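Keeping the wardrobe cell running at Sillis
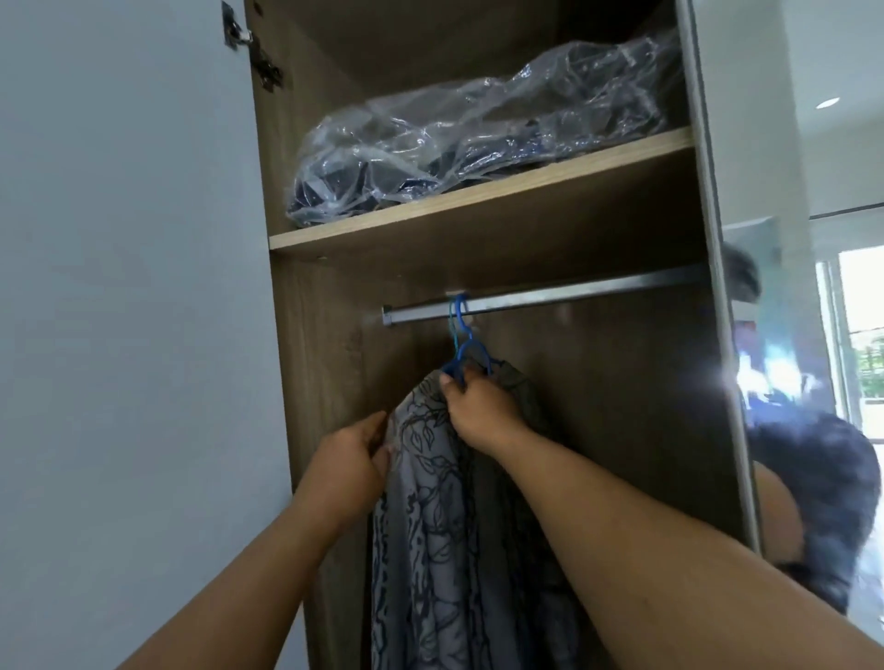 The cell at Sillis is one arm, one closet and one gripper, and the technician who looks after it starts every Monday with the gripper. "I take the pads off, wipe them and check the edges," she says. "If an edge is rounded, the pad goes in the trash." The arm is there to put clothes on a rod, and a set of pads lasts about 20 shifts. She keeps a blue plastic hanger as her test piece, with a long leaf-print garment on it. The fabric bunches at the shoulders when you hold it there, and a worn pad lets it slide.

The rod is the other thing she watches. "The program thinks the rod is level. If it sits lower at one end, the hook lands late and the arm faults out." She measures both ends and types the difference into the controller, a Brusance unit bought used. Anything over 8 millimeters and she resets the bracket.

Wrist cables come from Montoya and get changed every 55 days. The job takes two people, one to hold the arm and one to feed the cable through. "You can do it alone. I did it alone once and pinched the new cable."

A second gripper, from Drusia, is due in December. She wants the mounting plate drilled before it shows up.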